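A Thursday at Rendari's open house

I had been promising myself a visit to Rendari ever since Paraschiva Stanciu wrote to me in May to say they would be letting people in to watch the teaching, and on Thursday I finally went. I was early, as I always am, and spent a pleasant quarter of an hour with a coffee and a very good plum pastry before the rest of our little party turned up.

If you are picturing a shiny hall with yellow lines on the floor, so was I! What you get is much nearer to somebody's home, with a table, things on the table, and a good many more things under it. Paraschiva told us that they like it that way. A machine that has only ever practised on bare benches gets into a terrible muddle the first time it meets a proper household, and so the lessons are given among ordinary clutter.

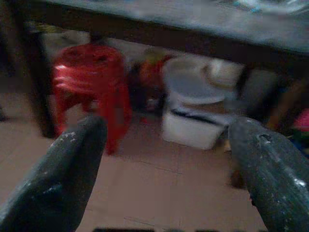 Under the table, with the gripper fingers wide open.

The lessons themselves were what I had come for. The person teaching holds a pair of handles, one for each hand, and whatever the hands do the two arms do as well, a tiny moment later. Every go is recorded from start to finish (they call each one an episode) and afterwards the robot learns from the whole heap of them. They had 2,268 episodes when I arrived and are hoping to get to 2,605 before they change to a new set of tasks, which I thought a wonderfully exact thing to hope for. Lucian Lungu keeps the tally and I gather he is quite strict about what goes into it. 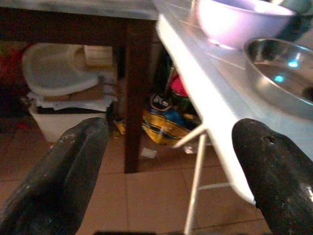
Lucian also explained why there are small cameras down by the fingers as well as one higher up. The high one is fine for knowing where you are in the room, but once an arm goes in for something it tends to block its own view, and then the low ones take over. The person teaching is asked to work mainly from those pictures too, and not to peek across the room, because the robot will have no such luxury later on. I hadn't thought of that at all, and I wrote it down twice.

Then we were allowed a turn. I can only say that I have driven vans, sewn curtains and once steered a narrowboat through Liretti's lock in the rain, and none of it helped me. The handles are light and the arms follow you so faithfully that every little wobble comes along too. I moved far too fast. You are meant to go at a steady pace, pause before you close the fingers, and never tug.

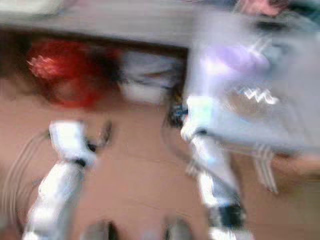 Lazăr thought I was being hard on myself, and said that going too slowly is the worse fault: if you dither over every object, the robot learns to dither as well, and you then have to throw the whole afternoon away. Better to make one clean mistake and put it right, he said, as long as the putting right is recorded too.

That set off a long and friendly argument that lasted well into the second pot of coffee. Paraschiva keeps some of the fumbles, provided they are mended properly, while Lucian would bin nearly all of them. They have agreed to try it both ways on the next batch, which will be 700 episodes, and compare. I should dearly like to know who wins.
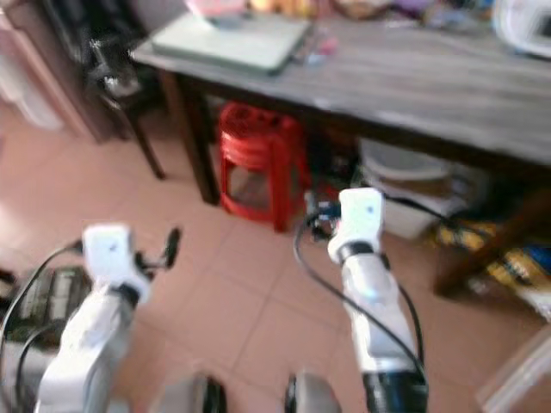
One of our party asked whether it was tiring, and the answer was a very firm yes. It isn't heavy work, but the concentrating wears you out, and your shoulders creep up around your ears without your noticing. Nobody does more than 4 sessions in a day. The software they use for sorting the recordings is called Clemalico, and we had a brief look at it towards the end, though by then I was rather full of pastry and took in less than I should have. There is a slider for going back and forth through each go, and a place to write a remark if something went wrong.

We left a little after five. If you would like to go yourself, write to Paraschiva first and wear something with loose sleeves, as my good jacket was a nuisance with the handles. The bus stop is directly opposite, and the plum pastries come from the bakery next to it.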